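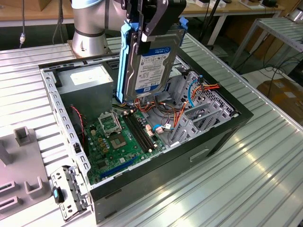
Melati Mangundap wants to know why the office can't simply keep everything, given how cheap storage has become. She put the question at the May open meeting, and it has come up often enough since that it deserves a proper reply.

Backups and old files
May
By Úna Costello

We can keep a great deal. The shared drive at Breathnach House holds the membership records, the minutes back to the first meeting, the hall bookings and 1,770 scanned photographs from the parish collection. None of that is going anywhere. The trouble is the rest of it. There are eight versions of the same grant application, and folders called "new", "new2" and "use this one".

Every one of those gets copied each night along with the things we care about. When Eoin Daly had to restore the bookings folder in the spring, it took him most of an afternoon to work out which copy was the right one – the backup itself was fine.

From this month we are asking everyone with a login to do the following. Finished work goes in the Archive folder, under the year. Drafts can be deleted once the final version is agreed. Personal files should come off the shared drive altogether. If you have holiday pictures on there, please take them home.

Letters and forms with members' details on them are a separate matter. We shouldn't hold these after a person has left, apart from the subscription record. Conceição Peixoto has a list of what stays and for how long, and it is pinned up by the photocopier.

A second copy of the archive will now be kept at the Baltov Road office, and swapped over once a month. Up to 500 old floppy disks are still in the back cupboard. If any of them are yours, please claim them before the summer break.

Comments

Silvia Kopecký: Some of the floppies are from the old choir. Please don't throw out the ones with green labels.

Eoin Daly: I'll put those to one side. Does anyone still have a drive that reads them?

Melati Mangundap: Thanks for this. Can the list by the photocopier go out by email as well?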